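Every guide to office chairs swears by vinegar for mesh seats. I have my doubts. My 1971 kitchen stool came through on dish soap and warm water, and so has everything I've sat on since.

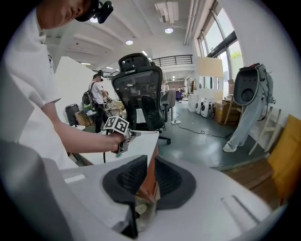 A black mesh seat cushion on a white chair frame.

Vacuum first, using the brush end. Then 2 drops of soap on a damp cloth – no more, whatever the bottle says. Skip the $42 "fabric reviver" too. I tried one and couldn't tell which half I'd sprayed.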